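Notes on the Move to the Kedholm Depot

The transfer of our parts distribution from the old riverside warehouse to the depot at Kedholm was completed in April. I was asked by several readers of this blog, most of whom work in storage and freight themselves, to set down how the project was organized and what I would arrange differently. The views given are my own and should not be read as a statement by my employer.

The riverside building had served the company well for many years, but its loading area was designed for smaller vehicles. Trailers arriving from the ports had to wait in the public road, and the city had written to us on the matter more than once. The lease was due to end in the spring. The directors therefore approved the new site, which has 24 dock doors and a yard deep enough for a full trailer to turn without reversing into traffic.

The move was planned in stages. Slow-moving stock went first, followed by packaging and returns, and the fast-moving lines were held back until the final stage. Barros, the haulage firm that has carried our regional freight for a long time, provided the vehicles and drivers. Each pallet received a new label before it left the old building, and no pallet was accepted at Kedholm without one. A total of 389 pallets were turned back for relabeling. The drivers found this tiresome, and I understand why. The rule was nevertheless kept to the end.

Halina Kalinowski was responsible for the stock records throughout. She insisted that the two sites should never show the same item as available at the same time, even for an hour, and the transfer schedule was written around that requirement. In practice it meant that goods in transit belonged to a third location in the system, with its own daily report at 6 p.m. Customer service disliked the arrangement at first, as orders placed late in the afternoon could not be confirmed until the report had closed. Complaints fell away once the closing time was printed on the order form.

The racking was supplied by Trellusex and was delivered later than agreed. The first two aisles were ready on time; the remainder followed in sections. We used floor storage in the meantime and marked the positions with tape. I would not choose to do this again with mixed goods – a wide aisle becomes a narrow one very quickly when every bay is temporary. For bulk items it was adequate.

Warehouse software was the subject of a longer discussion. The company had used Estemix for inbound scheduling only, and it was proposed that outbound loads should be handled in the same way. The change was made after the move and was tested on 123 outbound loads before the paper schedule was withdrawn. Carriers now reserve a door and a time in advance, and the gate is given a list each morning.
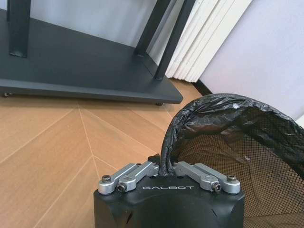

Maintenance has been placed on a written schedule for the first time. Dock levelers, doors and conveyors are each inspected at set intervals, and the results are kept in one register instead of in the notebooks of individual technicians. Every entry begins with the name shown on the equipment, such as the GALBOT lettering on the black gripper housing, and then lists the parts to be checked. For linkages of that kind, the hex-socket screws at the pivot points are entered separately from the metal bars. The register is longer as a result, but a technician from another shift can follow it without asking for help.

Staff travel remains the least satisfactory part of the new arrangement. The nearest bus stop is 450 yards from the gate, along a road with no sidewalk on our side, and the last evening service leaves before the late shift ends. A request has been made to the bus operator for a later departure. Until an answer is received, the company is paying for a shuttle to the train station at 10:15 p.m.

The riverside building has been handed back to its owner. The old dock plates were left in place at the owner's request, and the keys were returned the same afternoon.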